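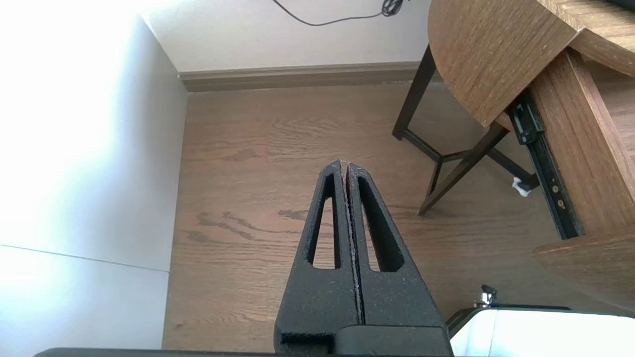
From: Veronica Grecu
To: Cornance home list
Subject: Re: Wood floors and white walls, where do I start?

Hello Nizar, and hello to everyone else who has been patiently reading along,

Nizar Haddad wrote:
> We finally have the keys to the Pletis place and the big room is all
> brown planks and white paint. My wife loves it. I keep looking at the
> floor and seeing nothing but work. Do I sand it? Do I oil it? And what
> do people do where the wall comes down to the boards? Ours had a strip
> of trim that was mostly broken, so I pulled it off. The man at Wedora
> quoted me 2375 for the whole job and I nearly sat down on the step.

First of all, congratulations! I remember how you went on about that room last year, so I am very happy for both of you. And please don't rush into the sanding. I did our front room the first April we lived in it, mostly out of nerves, and I took off far more wood than I needed to. A good cleaning with a barely damp mop, twice, with a day in between, will show you what you really have. If the finish still beads a drop of water, leave it alone for a year and enjoy it.

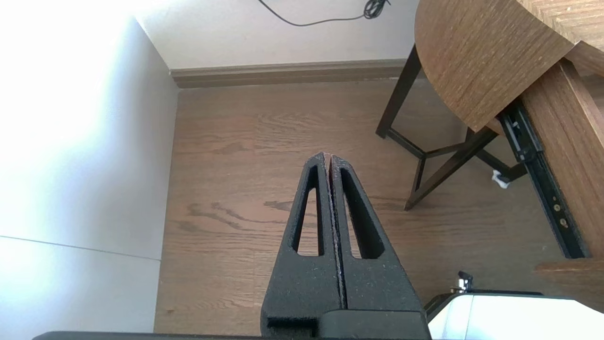
I like a medium brown for a room with white walls, and I would keep yours whatever shade it turns out to be after the mopping. Dark stain shows every crumb (ask me how I know), and very pale boards next to white paint can look a bit like a dentist's office. Knots and wavy grain are a blessing too, they hide all kinds of small scratches.

If you do end up sanding, start with 80 grit and go with the grain, and keep the machine moving. Ours came from Dabbas, they rent by the day and the deposit comes back if you empty the bag. For the edges I went around on my knees with a block, which took me longer than the rest of the room put together.

As for the trim, I would paint the walls first and put the new strip on last — I did it the other way around and spent an evening picking white drips off the boards with my thumbnail. Leave a little gap under the strip so the wood can move in the summer.

The 2375 does sound high to me, but ask whether it includes moving the furniture and a second coat. My sister paid almost 2000 for a room a bit smaller than yours, with both of those.

Write back when you've mopped, and give my love to the family.

Veronica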